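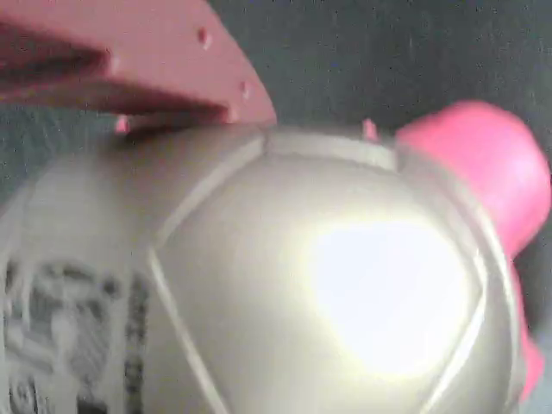 Hustlow Carp Muster

The Hustlow Carp Muster is an annual freshwater fishing competition held on Lake Hustlow and the lower Testa River in inland New South Wales. It targets European carp (Cyprinus carpio), an introduced species that is treated as a pest in Australian waters. Entry is open to adults and juniors, and all fishing is by rod and line.

History

The muster grew out of a club day run by the Drekitz Angling Club, which had fished the lake for golden perch and redfin. Members had been catching more carp than anything else for several seasons, and in the first year 36 anglers fished for carp only from the northern bank. The club kept the same format for the next two years before opening entry to non-members.

The event was first held in May, but low water and cold mornings kept numbers down and it was shifted to the summer school holidays. One muster was postponed by a blue-green algae warning and was fished the following weekend with the river section closed.

Hrvoje Babić, a retired irrigation worker, ran the competition for most of its early period and wrote the rules still in use. He also drew up the map that divides the shoreline into sections.

Format

Fishing runs over two days, from first light until mid-afternoon. Anglers may fish from the bank, a kayak or a boat, but boats must stay out of the roped swimming area near the Kirnex boat ramp. Each angler may use two rods. Handlines, set lines and nets other than landing nets are not allowed.

Sweet corn, bread dough and worms are the usual baits. Berley is allowed in the lake but not in the river, where it was banned after complaints from people fishing downstream. Hooks are generally size 4 to 8, and most entrants fish a running sinker on the bottom - float fishing is more common among juniors along the reed beds.

Fish are weighed whole at the ramp. Carp may not be returned to the water. Native fish must be released at the point of capture and do not score.

Entry and sections

Anglers sign on at the ramp before fishing and hand in their catch at the close of each day. Prizes are given for the heaviest fish, the longest fish and the greatest total weight, with a separate set for entrants under 16. A tagged fish prize was offered for three years and then dropped.

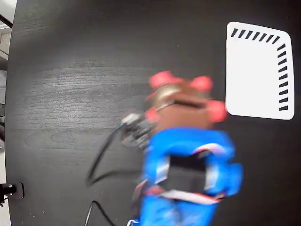 White card with rounded corners on a dark grey tabletop.

The shoreline is split into the North Bank, the Dam Wall, the Kirnex Arm and the River. Entrants do not have to stay in one section. The Kirnex Arm is shallow and weedy and produces many small carp, while the heaviest fish have mostly come from deeper water beside the Dam Wall.

Results

The largest muster to date opened on Mon 8 January, with 76 teams entered. Across both days they landed 1,784 carp with a combined weight of 2,503 kilograms. Wind on the second afternoon stopped boat fishing early, and most of the fish weighed after lunch were caught from the bank.

Use of the catch

The catch is taken to a property outside Drekitz and composted with sawdust and green waste. Part of it was once sold as crayfish bait. Anglers may keep fish for their own use after weighing, though few do.

See also

Carp in Australia
Drekitz Angling Club
Lake Hustlow
Testa River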